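Review: Rulanby Rank Tracker for small online shops

Rulanby is a keyword tracking service for independent retailers. It records where a shop's product and category pages appear in search results, and reports any movement once a day. Our web team assessed it over 9 weeks using the catalogue of Jarance, a homeware retailer with 726 live product pages.

Setting up the account was simple. The sitemap was read at the first attempt, and 184 search terms were imported from a spreadsheet with their labels intact. Terms may be grouped by product range or by landing page, although a term cannot belong to two groups - a restriction that caused some repeated work.

The daily report is clear and arrives before 7 a.m. Changes of position are shown beside the title and description in use at the time, so that an edit can be compared with its effect. Local results were less dependable. Searches set to a single town often returned the national position, and the support desk confirmed that this part of the service is still under development.

The page audit is the weaker half of the product. It reports missing descriptions and duplicate titles correctly, but its advice on image text is limited to a word count.

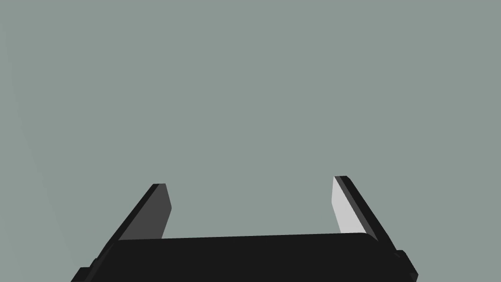
Two-fingered gripper against a grey-green background (computer render).

The standard plan costs £95 a month. Stestia offers a broader audit at a higher price, and remains the better choice for agencies. For a single shop with a settled catalogue, Rulanby is recommended, subject to the reservations on local tracking.

Reviewed by Kaja Urbonaitė, July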